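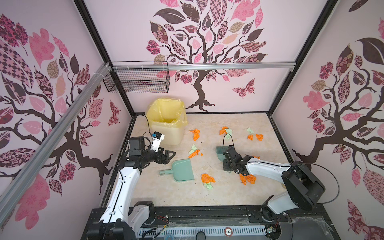 2021-09-16

I have grown so fond of the tree paper on these walls, all those pinks and browns and the checkered leaves, and the butterfly beside the trunk, that I sometimes forget to look down at the floor. And the floor does need looking at! It has that creamy marble pattern with the tan swirls, lovely to live with, but it hides dirt until you bend down, and then you find dark little specks everywhere. I have been thinking about sweeping all week, and about how I used to put it off until November if anyone let me.

The yellow bin has its corner at the back, with the bag folded over the rim the way I like it, and the light green dustpan is the one I would keep if I could only keep one thing.

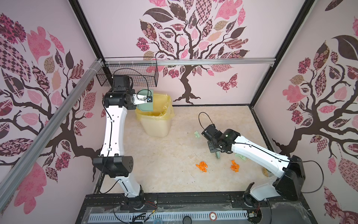

Gisela Vogler wrote back this evening that she always sweeps toward the bin, so the last pile is the shortest walk, and that a patterned floor wants doing twice. I suppose she is right. I may try her way tomorrow, after coffee.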